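The listing said the house on Munditley Lane was built in 1964 and had "never failed to charm." I had read 482 listings by then, and charm usually meant a damp basement.

The agent from Skenis met me at the gate. She told me three other buyers were coming at noon. I'd been told the same thing at the last place, and I had sat in my car across the street until one and watched a cat.

"Original floors," she said in the hall.

"Original to what?"

She checked her folder.
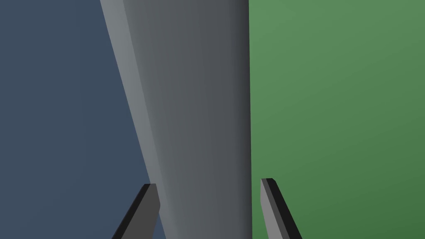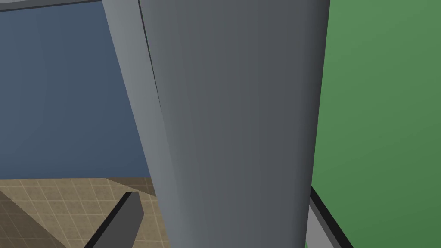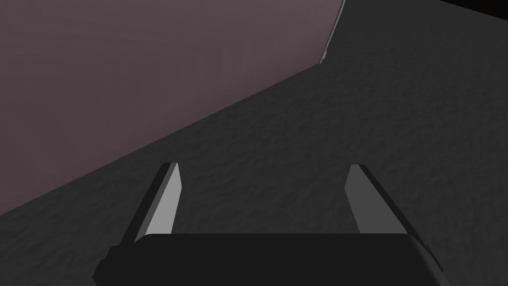 The back bedroom had a fresh square of paint on the ceiling, whiter than the rest. I asked about the roof. Isik had inspected it in April, she said, and the report ran to 69 pages. I asked to see it. She had left it at the office.

Out back, the "mature orchard" was one pear tree - a good one, though. I stood under it longer than I meant to. At noon a car slowed by the gate, and a couple got out holding the same brochure I had.

I asked her what the owners would take.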